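Robot rules, OK?

Robots are brilliant helpers, but even the cleverest one has to follow rules! Rule one: keep your hands out while the arms are moving. Rule two: there must be a big stop button that a grown-up can reach. Rule three: go slowly near people - a robot can't say "oops"!

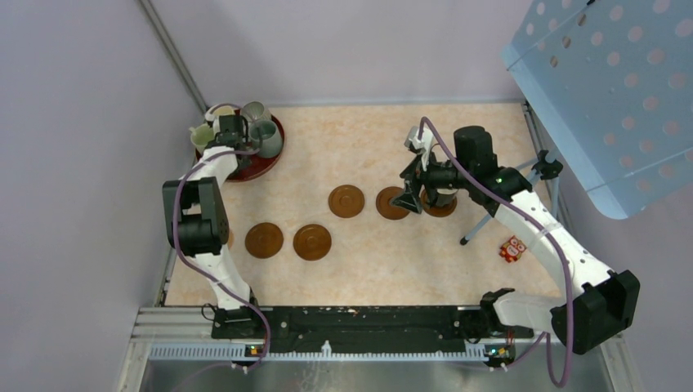

By the Brameo Kids team | Sep 20, 2019

Two arms sharing one table need an extra rule - no bumping! One can reach for the mugs on the red tray while the other works over by the coasters.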